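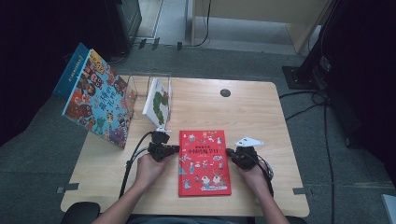 Thread: Hand-held gripper pair, jaw offset after cable change
Board: Setup and maintenance

dutcombe_bench
Two hand-held grippers on one table station, corded, left and right. The left unit had its cable changed in January after the old one went intermittent at the strain relief. Since the change the left jaw opening reads 2 mm wider than the right when both are fully closed. The right unit hasn't been touched. Tasks are book handling on a tabletop: pick up a flat hardcover, stand it up, put it against a stand. The offset doesn't matter much on thick covers. On thin ones the log says the jaws are open when they are plainly shut on the cover.

I have re-run the zero routine 5 times. Same result. Firmware is the same on both units.

Before I open it up again, is there anything else in the chain that could hold an old zero?

rirov40
Did you zero with the trigger released or squeezed? On ours the routine takes whatever position it finds when the light goes steady. If the jaws are sprung even slightly open at that point you store the error every time, and it will be a very repeatable error.

dutcombe_bench
Squeezed, both units, same procedure for each. The right comes out at 0.

k_tolland
Then it is mechanical. When you changed the cable you had to take the side cover off. On the boxy type of body the encoder board sits on the same two screws as the cover. If it went back without the shim, the magnet gap is different and the end of travel reads short. Zeroing won't fix a gap error properly because the scale is wrong as well as the offset. Check it at mid travel with a gauge block. If the error changes along the stroke, it's the gap.

rirov40
Disagree that it has to be the gap. A wrong gap on that sort of sensor gives you noise long before it gives you a clean 2 mm. I would look at the cable route first. If the cable comes off the body and pulls down over the table edge, it drags the trigger linkage on some units. Hold the cable up by hand and read the value again.

yorath_maint
Agree with looking at the cable, although for a different reason. We had a station with the left cable lying across the tabletop and curving over the near edge, and the operator's forearm rested on it for most of a shift. The connector worked loose inside the body. Give it a slack loop and keep it out from under the arm. Ours now go straight back to the grommet, with the spare length tied underneath.

k_tolland
Going back to the grommet puts the cable through the middle of the working area. I wouldn't do that with books on the table. It will catch a corner sooner or later. Over the near edge with a clip is better, provided the clip is on the underside.

yorath_maint
It has been that way for 40 sessions without catching anything. The clip on the near edge is what wore through our first cable.

k_tolland
Then the clip was too tight.

dutcombe_bench
Results so far.

Cable held up by hand: no change.
Cable unplugged and replugged at the host end: no change.
Gauge block at mid travel: left reads 1.1 mm over. At full opening it reads 0.3 mm over.

So the error does change along the stroke. Noise is no worse than on the right.

k_tolland
That is a scale error. Open it and look for the shim.

rirov40
Fair enough, it is not the linkage. One other possibility before you blame the shim. Does your host software keep the calibration table per unit or per port? We run Sinder on ours and it stores the table against the port. If the ports were swapped when you put the new cable in, left is being read through the right unit's table and the other way round.

dutcombe_bench
We are on Sinder too. If they were swapped, the right unit should be out as well, and it isn't.

rirov40
Only if both tables are populated. If one is blank it falls back to the default, and the default may suit the right unit well enough. Export both and compare them.

yorath_maint
While you are in there, look at the fins on top. If one was knocked during the cable job, the pose will be off as well as the jaw reading, and you can spend a day chasing the wrong one. We check ours against a printed jig, 58 mm from the fin base to the jaw pivot. Your body may differ, so measure the good unit and use that.

k_tolland
Separate fault, separate check. Don't adjust two things at once.

yorath_maint
I said check it, not adjust it.

dutcombe_bench
Exported both tables. The left is populated, dated before the cable change, and doesn't match the default. Ports are correct. That rules out the swap.

Opened the left unit. There is a shim under the front screw and none under the rear one. Found the second shim in the tray with the old cable. Board was sitting at a slight angle. Refitted it, tightened both screws evenly, ran the zero once.

Closed: 0. Mid travel: 0.1 mm over. Full opening: 0.1 mm over. The right unit gives the same figures at all three points.

Fin distance matches the right unit. No change made there.

k_tolland
Good. Put a dot of paint across the cover screws so you can see if they move.

rirov40
I would still re-save the table so the date is after the repair. Otherwise the next person will assume it was never redone.

dutcombe_bench
Done, both units. Leaving the cables over the near edge for now, with more slack on the left. Will post again if it drifts.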